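Home Tickets Rider Help Route Files Account

Power meter drops out on long rides, ticket 628

Status: Closed
Opened by: Afiq Sembiring
Product: Fukus power meter, paired with Dikoleo head unit

Hi there, and thank you in advance for reading all of this, I know I go on a bit! I have the Fukus power meter on my left crank and it has been lovely since I put it on in February, but on any ride longer than an afternoon it starts reading zero watts while I'm plainly still pedaling. Speed, cadence and heart rate all carry on just fine. It comes back by itself after a few minutes and then goes again. I'm signed up for the Asmont 1,000 and I pace the whole thing off power (my legs lie to me, especially at night), so I'd really like to get this sorted out before the start.

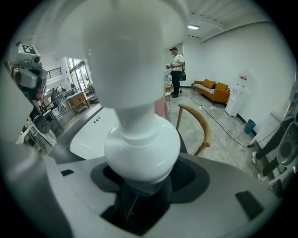

Melati Sitompul
Rider Support, Fukus

Hello Afiq, and good luck with your training! The Asmont is a wonderful ride and I'm a little jealous. I'm going to keep this log going as we try things, so anybody else with the same trouble can follow along.

Your cadence staying up while the power goes to zero is a really useful clue. On your setup the cadence comes from a separate sensor on the other crank, so it tells us the head unit is still listening, and we can leave the Dikoleo alone for now and look at the meter. Could you please do the following, in this order:

- Take the battery out, wipe the contacts with a dry cloth, and put in a fresh one from a sealed pack.
- Spin the crank backward five or six turns before you wake up the head unit.
- Do a zero offset with the bike upright and the left crank pointing straight down, then write down the number you get.

Afiq wrote back the next evening. New battery, offset of 3, everything looking healthy in the garage. He went out for his usual loop along the Tjoa river road and the dropouts started after about four hours, which was a touch later than before but still not what either of us wanted. He was very nice about it. 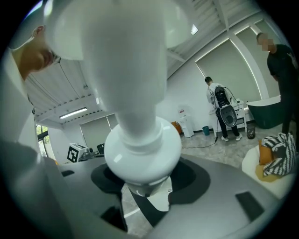 So I asked him for the ride file and passed it along to Zakhar Kostiuk on our firmware side, who is far better at reading these than I am. Zakhar noticed that every dropout began on a climb, and always one of the steep ones where Afiq gets out of the saddle. The temperature reading from the meter was steady the whole way, so we crossed off heat. The battery voltage, though, dipped for a second right before each gap.

That made us wonder about the battery door. There were 2 versions of the door on this model, and the older one has a thinner rubber ring. If the ring has been squashed flat the door can turn past its stop, and then the spring underneath doesn't press on the battery as firmly as it should. I asked Afiq to look at the small letter molded inside his door. It was an A, the older kind, and he said the ring looked "like a noodle that's been sat on," so I put a B door and two spare rings in the mail to him that same day.
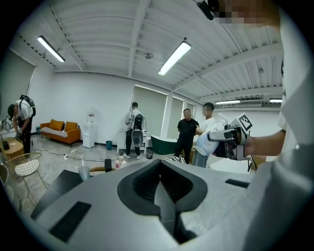
3 min read

Update, Aug 26, 2020: The new door arrived and Afiq has done two long rides with it, one of them overnight with his friend Darmawan Tambunan. Neither file has a single gap in the power. Offset is still 3. I'm closing the ticket, but Afiq, please do write in again if anything changes before the Asmont, even if it's something small.

If your own door has an A inside, reply with your serial number and mailing address and we'll send the B door free of charge. Turn it only until the two dots line up. A coin works fine for this, and please don't use pliers!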